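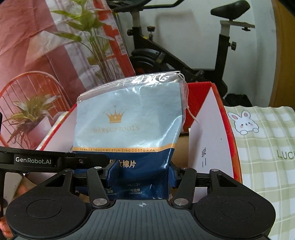
Chapter 6

Showing the Task: Demonstration by Hand and by Remote Control

In the previous chapter the robot received its movements as a list of positions, written by an engineer. This works well in a factory cell where every part arrives at the same place. It works badly in a home or in a small packing room, where a bag is soft, a box is half open and no two objects lie in the same way. For such work it is often easier to show the task than to write it.

In this chapter we study three ways of showing. In the first, the teacher takes the arm of the robot and moves it through the task. In the second, the teacher stays away from the arm and drives it by remote control, looking at it directly or through a screen. In the third, the teacher carries only the gripper in the hand and does the task with it, and the arm is not present at all. The three ways look similar from outside, but they give different data and they fail in different places.

After reading the chapter, the student should be able to:
- explain what is recorded in each of the three methods;
- choose a method for a given task and defend the choice;
- recognize a poor demonstration before it enters the training set;
- plan a recording session of one working day.

6.1 A first case: putting soft packages into a box

We begin with a case from the Tovell packing laboratory, where Edit Sipos and Margit Fülöp prepared demonstrations during one December. The task was simple to say: take a soft package, hold it above an open box, lower it and let it go. They collected 1166 demonstrations in total. After checking, 679 of them were kept.

The reader may find this a large loss. Let us look at where it came from. A plastic bag with a zip top does not have one shape. If the fingers close near the top edge, the bag swings and the heavy part arrives late. If they close in the middle, the grip is safer, but a finger can cover the label, and for a task in which the label must be read this is a fault. Many of the rejected demonstrations were successful in the usual sense, and the package ended in the box. They were rejected for the reason that the teacher had changed the grip on the way, or had waited with the package in the air while deciding where to put it. A model which learns from such a recording learns also the waiting.

Fülöp wrote in her notes: "I was teaching my own doubts. From the second week I decided everything before I closed the fingers." We recommend this rule to every beginner.

6.2 What the teacher feels and what the robot receives

When we hold a gripper in the hand, we feel the weight of the object and a part of its softness. The recording may contain none of this. It contains what the camera sees, how the gripper moves and how far the fingers are open. Everything else stays in the hand of the teacher. With remote control the situation is almost the opposite - the teacher often feels very little, and therefore moves slowly and looks more.

It follows that a demonstration should be made so that the important information is visible. Approach the object from a side where the camera can see the contact. Do not press harder than the object needs.

Exercise before section 6.3. Choose a soft package from your kitchen and move it into a box 20 times, using only your thumb and one finger. Write down after each attempt where you gripped it and whether you corrected the grip. Keep the notes, we will need them in section 6.4.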